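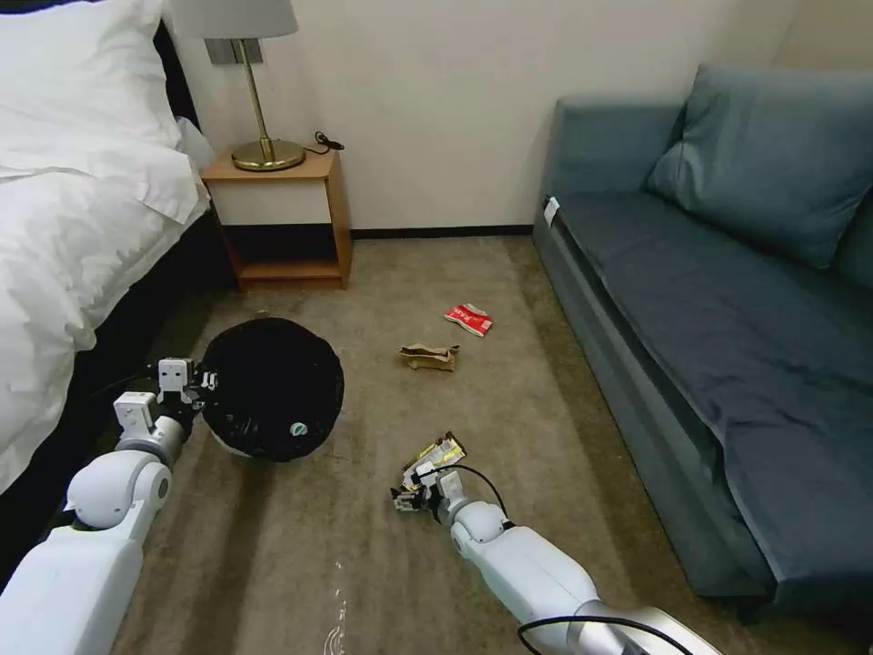 One reader wrote in after the last version of this guide to say that her Halonen hummed all night until she moved it off the same surface as her alarm clock, and could I please put that in the set-up part where people will see it. So I have! It's step 2 now, and I wish I'd thought of it myself.

Section 5. Setting up your Halonen humidifier in a bedroom

I've had mine going every winter for a while now, and I still pull this list out in the fall (my memory for the filter part is terrible). Give yourself a quiet evening for the first run so you can listen to it.

1. Take off all the tape, including the strip under the tank cap. I missed that strip the first time and spent ages wondering why no mist came out.

2. Pick a flat, steady spot at least 12 inches from the wall. Keep it off anything that also holds a clock, a radio or a phone charger. Two things sharing one top will buzz against each other.

3. Rinse the tank with cool water, swish, dump, and do it again. No soap.

4. Soak the filter in a bowl until it stops bubbling, then drop it in with the arrow pointing up. It should click. If it doesn't click, turn it around and try again.

5. Fill the tank to the line. Tap water is fine if yours is soft. Mine leaves white dust on everything, so I buy the jugs of distilled.

6. Set the dial to low and leave it there for the whole first night. I know, it feels like it's doing nothing! Check the little gauge in the morning and go up one notch if the air is still dry.

Note: The filter light comes on after 100 hours, and all it wants is a rinse. Hold the button until it blinks twice. You don't need a new filter until 4000 hours, and the Vakasach ones fit just as well as the brand's own (a tiny bit stiffer going in).

Note: If you have the older Brarklow base, the button is underneath, so empty the tank before you go feeling for it. Ask me how my socks know.

Caution: Unplug it before you lift the tank. Every time, even for a quick top-up.

Caution: Don't add oils or scented drops. They eat the seal, and then it leaks from the bottom and you won't notice until the wood has a ring on it.

Caution: If the windows are wet on the inside when you get up, it's set too high. Turn it down a notch and leave the door open for a day.

Cleaning and summer storage are in Section 6.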